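Juli, von Ngaio Lockyer

Wäschetrockner Furska im Test: Sparsam, aber langsam

Unser alter Ablufttrockner lief zuletzt nur noch, wenn man die Tür mit dem Knie zuhielt. Der Nachfolger heißt Furska, hat eine Wärmepumpe und steht seit drei Monaten im Keller neben der Waschmaschine. In dieser Zeit hat er 113 Ladungen getrocknet, das Gerät zählt selbst mit. Wir sind ein Haushalt mit Kindern und Hund, es fällt also genug an.

Der Aufbau war schnell erledigt. Ausrichten, Wasserbehälter einschieben, Stecker rein. Wer das Kondenswasser lieber direkt in den Abfluss leitet, findet einen Schlauch im Karton. Die Schelle dazu fehlte bei uns und kam erst nach zwei Anrufen beim Händler.

Bedient wird über einen Drehknopf und sechs Tasten. Die Beschriftung ist gut lesbar, die Anleitung weniger. »Schranktrocken Plus« bedeutet laut Heft »für mehrlagige Textilien«, und welche das sein sollen, bleibt offen. Bei uns ist es das Programm für Jeans und Frottee geworden. Normales »Schranktrocken« lässt Hosenbünde klamm.

Zur Laufzeit: Eine volle Trommel Baumwolle braucht fast drei Stunden. Das alte Gerät war nach der Hälfte fertig, hat dafür aber den Keller geheizt. Es gibt ein Kurzprogramm mit 40 Minuten, das für ein paar Hemden oder Sportsachen reicht. Für Handtücher taugt es nicht.

Handtücher sind ohnehin der Punkt, an dem sich Trockner unterscheiden. Auf der Leine werden unsere hart, im Furska bleiben sie weich, solange die Trommel nicht zu voll ist. Bei Überladung kommen sie mit Knicken heraus, die man beim Zusammenlegen erst glattstreichen muss. Eingerissene Säume macht kein Programm besser — solche Stücke trockne ich inzwischen getrennt, damit sich keine Fäden um die Knöpfe anderer Teile wickeln.

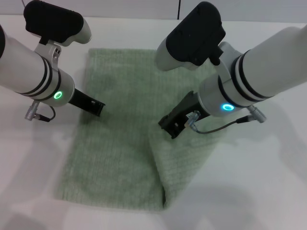

Marlies wandte ein, bei ihr sei Frottee auch im Wärmepumpentrockner flach geworden, und zwar so lange, bis sie den Weichspüler weggelassen habe. Das kann ich bestätigen. Ohne Weichspüler und mit kräftigem Ausschütteln vor dem Einfüllen ist das Ergebnis deutlich besser.

Das Flusensieb ist zweiteilig und lässt sich gut ausklopfen. Weniger schön ist der zweite Filter unten am Sockel. Er soll regelmäßig ausgespült werden, und die Klappe davor wirkt dünn. Nach dem Hundedeckentag war er komplett zu, und das Gerät brach mit einer Fehlermeldung ab.

Laut ist der Furska nicht. Durch die geschlossene Kellertür hört man ein Brummen, beim Abpumpen ein kurzes Gurgeln. Den Signalton am Ende kann man abschalten, muss das aber nach jedem Stromausfall neu einstellen.

Ich würde ihn wieder kaufen, allerdings mit der Schelle im Karton. Wer abends um acht noch schnell etwas für den nächsten Morgen braucht, sollte die lange Laufzeit einplanen.

Kommentare

Prado
Passt er auf eine Waschmaschine mit normaler Tiefe? Unser Händler hatte keinen Zwischenrahmen da.

Ngaio Lockyer
Den Rahmen muss man extra bestellen. Bei uns stehen die Geräte nebeneinander, ausprobiert habe ich es nicht.

Waschkeller_Ost
Den Filter unten spüle ich jeden Samstag aus, seitdem keine Fehlermeldung mehr.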